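工单主题:学术专著在线版注释跳转错位,引文导出页码偏移
提交方:图书馆电子资源组
受理方:Vaveo 平台内容支持
涉及内容:Grimano 出版,《河谷与议会:Dronevden 的地主、商人与债务》在线版
转换工具:Yoo
优先级:中
状态:已修复,待读者端缓存过期后关闭

一、问题描述

读者反馈,在 Vaveo 平台阅读本书时,点击正文中的注释编号,打开的注释与编号不符。首次报告来自一门殖民地社会史研讨课。课上布置阅读第三章,内容是河谷上游的土地授予与议会席位分配,学生点击注 41,弹出的是注 40 的文字。当时以为是单条链接错误,后核对第四章至结论,所有注释均向前错一条。

同一批反馈中另有两类现象,提交时合并在一张工单里:

现象甲:书末索引中带字母 n 的定位项(即指向某条注释的索引项)打开后内容不符。涉及索引项 22 个,多为人名、种植园名和法令简称。

现象乙:用平台的“引用本页”功能导出引文时,第三章后半部分起,页码比纸本大 2。导出格式不影响结果,几种格式都一样。

纸本全书注释连续编号,不按章重排,最末一条为注 1,083。在线版正文中最后一个编号同样显示为 1,083,因此仅看正文看不出问题。

二、影响范围

注 1 至注 40:跳转正确。
注 41 至注 1,083:跳转错误,打开的是前一条。
索引中不带 n 的定位项:正确。
索引中带 n 的定位项:22 个错误。
引文导出:前言、第一章、第二章正确;第三章插图之前正确;插图之后全部偏移 2 页。
全文检索:命中位置正确,但结果列表中显示的页码与引文导出相同,同样偏移。
PDF 下载:无异常。PDF 为出版方直接提供的印刷文件,不经过 Yoo。

对历史类专著来说,注释错一条的后果比较麻烦。本书第四章讨论沿海与内地两派在纸币发行问题上的分歧,论据基本放在注释里,相邻两条注释常引同一卷议会日志的不同日期。错位之后读者打开的注释看起来与正文相关,档案名称也对,只是日期和页码不对,不逐条核对很难发现。已知有学生作业中的转引因此出错,任课方要求给出受影响的时间区间,见第八节。

三、复现步骤

环境:桌面浏览器,已登录机构账号,缓存已清空。

1. 打开本书,进入第三章。
2. 定位到讨论土地测量费用的段落,找到注 40,点击。
结果:弹出内容与纸本注 40 一致。
3. 点击下一处编号,注 41。
结果:弹出内容仍与注 40 有关,实际为注 40 之下以星号标出的作者补注。纸本注 41 应为一份遗产清册的出处。
4. 点击注 42。
结果:弹出内容为纸本注 41。
5. 跳到结论,点击注 1,083。
结果:弹出内容为纸本注 1,082。

补充说明:第 3 步与最初的报告“注 41 弹出注 40 的文字”一致。补注本来就是注 40 的一部分,读者按版面位置判断,没有说错。

移动端复现结果相同。匿名试读章节不含第三章,无法复现。

四、排查记录

09:10 取出平台当前使用的转换包,与 Yoo 的转换日志一并下载。转换日志无报错,有一条警告:“注释数量与引用数量不一致,已按顺序匹配。”该警告级别较低,不会中断发布流程。

09:35 统计注释块与引用标记。引用标记共 1,083 处,与纸本一致。注释块比引用标记多一个。多出的一块位于注 40 之后,内容为星号补注。

09:50 查看纸本对应页。补注在页脚排作独立段落,首行缩进与普通注释相同,段首为星号,没有编号。内容是作者对一处地契抄本的更正:抄本将河谷东岸误写为西岸,作者据登记簿原件改回。正文中没有对应的星号引用,星号标在注 40 文字的末尾。

10:05 确认 Yoo 的匹配方式。工具先按编号匹配,全部编号可识别时以编号为准;只要有一个注释块读不出编号,整本书退回顺序匹配。补注没有编号,触发了退回。顺序匹配下,第 41 个引用对应第 41 个注释块,即补注,之后依次后移。末尾多出的注 1,083 没有引用指向它,因此在线版里任何位置都点不开这一条。

10:20 检查注 1,083 的内容:列出作者使用的私人收藏信件及查阅许可说明。出版方认为该条必须可见,请受理方在修复时单独验证。

10:40 转查现象甲。索引中带 n 的定位项在转换时不指向页面,直接指向注释块序号。与注释跳转共用一张映射表,原因相同。22 个索引项均落在注 40 之后,与影响范围吻合。

11:00 转查现象乙。先假设与注释错位有关,后排除:将补注从测试包中删除并重新转换,注释跳转恢复,页码偏移仍在。

11:30 检查第三章插图。纸本在此处插入一张对开地图,标出上游各教区边界与渡口。地图占两个版面,不计入正文页码,背面空白也不计。在线版的页码由平台按物理页顺序推算,把地图的两个版面算了进去。

11:45 与出版方核对页码表。Grimano 提供的源文件中有逐页的印刷页码标签,地图页标签为空。Yoo 遇到空标签时,丢弃其后的全部标签,改用递增计数。日志里没有相应警告。
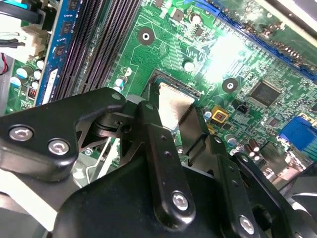
页码标签在转换包里分两层保存:上层是平台显示用的计数,下层是出版方给出的印刷页码。引文导出读取的是上层。排查中曾有意见认为下层标签已丢失,需要出版方重新提交整书文件。实际打开包结构后,标签完整保留在下层,只是没有被读取。两层的关系可以参照处理器插座一带那块银色矩形金属板来理解:在绿色主板上一眼看到的是板面,插座只在它周围露出一圈黑色边框。显示计数同理,从界面上看到的页码不能用来推断下层标签存在与否。据此决定不要求重新提交文件,改为在平台侧调整读取顺序。

13:30 在测试环境中将引文导出的读取源改为下层标签。第三章地图之前的页码无变化,之后减 2,与纸本一致。地图所在的两个版面导出时页码栏为空,需要另行处理,见第五节。

14:10 处理补注。比较了两种做法。

做法一:删除补注。跳转可恢复,但丢失作者更正。出版方不同意。

做法二:将补注并入注 40 的注释块,作为块内第二段,保留星号。跳转可恢复,文字完整,版面与纸本基本一致。出版方同意。

14:40 按做法二修改源文件并重新转换。Yoo 恢复按编号匹配,日志中的数量警告消失。

15:05 发现新问题。重新转换后,注 40 在弹窗中只显示第一段,补注被折叠,须点击“展开”才能看到。平台弹窗对多段注释默认折叠。对本书来说补注影响读者对东岸、西岸的判断,折叠后容易漏看。

15:20 查询折叠参数。该参数可按书设置,不能按条设置。将本书设为默认展开。副作用是长注释会撑高弹窗,第五章有几条整段引录请愿书的注释,需要滚动。出版方接受。

15:45 抽查第五章长注释,滚动正常,无截断。引录中的旧式拼写和长 s 未被替换。

五、地图页的处理

地图没有印刷页码,引文导出不能留空,否则部分文献管理软件会将整条记录标为不完整。纸本图表目录中对该地图的标注方式为“位于某页与下一页之间”。平台没有对应字段。

临时方案:地图页导出时,页码栏填前一页的印刷页码,并在备注栏写“对页插图”。该写法与出版方的体例手册不冲突。

长期方案:在页码字段中增加“插页”类型。已转产品侧登记,不在本工单内跟踪。

地图本身的显示没有问题。放大后渡口名称可读,图例中的比例尺在缩放时不会随图变化,这一点属于已知限制,帮助页已有说明。

六、修复内容

1. 本书源文件:注 40 与星号补注合并为一个注释块。
2. 本书转换包:重新生成,注释恢复按编号匹配。
3. 本书显示参数:注释弹窗默认展开。
4. 平台引文导出:优先读取印刷页码标签,标签为空时按第五节临时方案处理。
5. 全文检索结果列表:页码来源同步修改。
6. Yoo 转换流程:注释数量与引用数量不一致时,由警告改为中断,须人工确认后才能发布。

第 4 项和第 5 项对平台全部图书生效。上线前对同一丛书中带插页的书做了对比,导出页码与纸本一致。没有印刷页码标签的旧书仍用递增计数,行为不变。

七、验证

注 39、40、41、42:跳转正确。注 40 弹窗可见补注全文。
各章首条与末条注释:跳转正确。
注 1,083:可打开,内容完整。
索引带 n 定位项 22 个:逐项核对,全部正确。
引文导出:地图前一页、地图页、地图后一页各导出一次,结果符合预期。
全文检索:以议会日志的简称检索,列表页码与纸本一致。
从注释返回正文:返回位置正确。首次测试时,从注 40 返回会落到段首,刷新后正常,判断为旧缓存,未再出现。
读者已保存的书签:位置不变,但书签名称中带有的旧页码不会自动更新。
读者已保存的批注:批注挂在正文文字上,不受影响。挂在注释弹窗内的批注按注释块序号保存,重新转换后需要迁移,已由脚本完成。迁移后抽查,批注与原注释文字对应。

说明一点:挂在注释弹窗内的批注,迁移依据的是读者当时实际看到的注释文字,不是当时点击的编号。读者在旧版中点击注 200 并对弹出的文字写了批注,弹出的是注 199,批注现在归在注 199 之下。如读者反映批注“跑到前一条”,按此解释即可。

八、受影响时间区间

本书在线版首次上架时即存在注释错位,修复在 6 月完成。期间平台版本更换不影响该问题。引文导出页码偏移的区间相同。

依据在线版写作并引用本书注释的读者,建议按以下顺序自查:

1. 引文涉及注 1 至注 40 的,不需要修改注释号。
2. 引文涉及注 41 及以后的,以纸本或 PDF 核对。正文中显示的编号没有错,错的是弹窗文字。若先看正文编号、再抄弹窗文字,应保留编号,更换文字。
3. 若从索引进入注释,再返回正文抄录编号,两边都要查。
4. 页码由平台导出且位置在第三章地图之后的,减 2。
5. 手工抄录自 PDF 页脚的页码不需要修改。

第 4 条不适用于 PDF 阅读器左下角显示的页序。该页序包括封面和前置页,本来就与印刷页码不同,不在本次问题之内。

九、往来备注

提交方 16:20:已按第八节内容向任课方转达。询问能否在书籍首页放置更正提示。

受理方 16:35:可以放置。提示文字须由出版方确认。拟定如下:“本书在线版注 41 以后的注释链接及第三章地图之后的引文页码曾有误,现已更正。此前引用者请核对。”

提交方 16:50:文字无意见。另问补注中的更正是否会进入下一次印刷的正文。

受理方 17:05:此项属出版方编辑事务,平台没有信息。已将问题附在给 Grimano 的确认邮件里。

出版方回复(由受理方转录):提示文字同意使用。补注在重印时拟改为编号注释的一部分,不新增注号,后续注释编号保持不变。正文中的西岸字样是对抄本的直接引用,不改。

受理方:收到。重印后源文件如再次提交,请在提交单上注明“注释结构有变”,转换时将人工复核注 40 一处。

提交方:有读者报告移动端仍显示旧页码。

受理方:移动端离线包不会自动更新。请读者在书架中移除本书后重新下载。移除前先同步批注,否则未同步的批注会丢失。

提交方:读者重新下载后页码正确,批注仍在。

十、遗留事项

插页页码类型:已转产品侧。
旧书签名称中的页码:不处理。
丛书其他图书的无编号注释块:已用脚本扫描,待人工看过后另开工单。扫描到的多为章首未编号的致谢注和资料来源说明,与本书的补注不同,有些在纸本中就没有引用标记,不能一律并入前一条。
首页更正提示:已上线,撤下时间由出版方决定。

工单在离线包更新完成后关闭。关闭前如再发现错位,请在本工单下追加,并写明章名、注释号、弹窗首句和所用客户端。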